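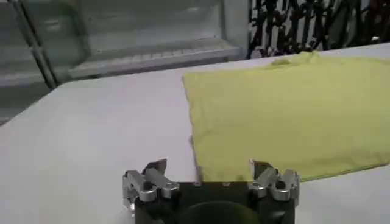 *A two-finger gripper, open, with a yellow-green cloth spread on a white tabletop.*

The **Corkora Practice** is a set of written rules for robot work with cloth and other soft goods. It covers how a work surface is prepared, how a gripper may approach fabric, what must be recorded for each attempt, and when a person may reach into the work area. It is a voluntary code with no legal force, and it is meant to be used alongside the safety rules that already apply to the robot itself.

## History

The first text was drafted at Serkeo, a workshop for textile handling, as a two-page bench sheet. It dealt only with picking up single cloths. Trolport, a firm that sorts and folds rental linen, adopted the sheet and added sections on stopping the arm and on worn fingertips. The combined text was issued as edition 2 on 2020-09-07. A list of corrections followed in December of the same year. It changed the wording of the record form but none of the limits.

## Scope

The rules apply to arms fitted with a gripper that has two opposing fingers. Suction tools, needle grippers and rollers are left out. The fabric must be a single piece, free of pins, buttons and zippers. Garments are treated in a separate annex, which many users skip.

## Main rules

### Work surface

The table must be flat, matte and of one color, and that color must differ clearly from the cloth. Loose items are cleared before the arm is powered. Lighting should be even enough that creases can be told apart from edges. Patterned or shiny objects may stay behind the table as long as the arm cannot reach them.

### Approach and grasp

The gripper opens before it comes down and stays open until the fingertips are at the height of the fabric. Fingertips may touch the table but may not press into it. A grasp is made at a corner, an edge or a raised fold. Pinching the middle of a flat cloth is allowed only in tests written for that purpose.

After 20 failed grasps in a row the run is stopped and the fingertips are inspected.

### Hands in the work area

An operator may straighten or replace the cloth only when the arm is stopped and held. Slowing the arm down does not count as stopping it. The person who stopped the arm is the one who restarts it.

### Records

Every attempt is logged, including those that fail. The log gives the fabric type, the starting layout, the grasp point and the result. Attempts may not be removed from a log after the fact, though they can be marked as faulty.

## Use

Trolport's first full log under edition 2 held 1,182 attempts, of which 708 were marked as complete. The rest were split between missed grasps and dropped cloths. The Tạ project uses the record form by itself and sets its own rules for the table and lighting.

## Criticism

Users have objected to the rule on table color, which is hard to meet when white linen and dark towels pass over the same bench. The corner-or-edge rule has also been called too narrow for very thin fabric.

## See also

- Robot end effector
- Collaborative robot
- Deformable object handling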